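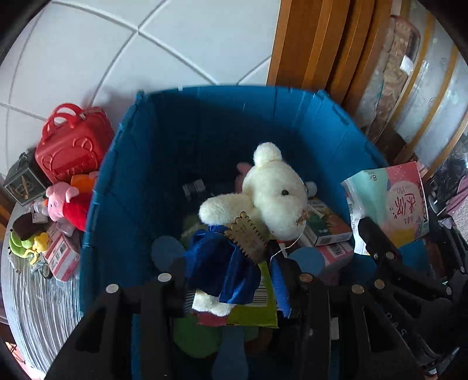 How to ask for a new school building in your district

Posted in May by the Denell Community Desk
33 shares | 2 comments

Councils and education departments get a lot of requests for new classrooms. A clear written request is easier for staff to deal with than a petition alone.

1. Find out who owns the land. In Denell, the council holds the Kirov Road site and the department holds the rest.

2. Get the enrolment figures. Kelmendi Primary was built for 1120 students, so the group there began with that number and the current roll. 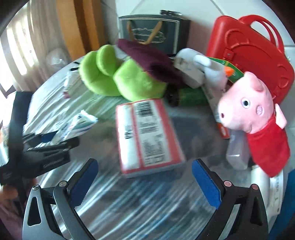
3. Write one page. Say what is needed, where it would go and who would use it. Put the bus times and maps in an attachment — the page itself should stand alone.

4. Send it to your local member and the district office on the same day. Keep a copy of both letters.

5. Ask to speak at the next public meeting. Numard allows almost 44 minutes for residents' items, shared between all speakers, and you need to put your name down before noon.

If a building is announced, write again and ask for the budget line and the expected start of work.

Contact the Desk | Copyright Denell Community Desk | Back to top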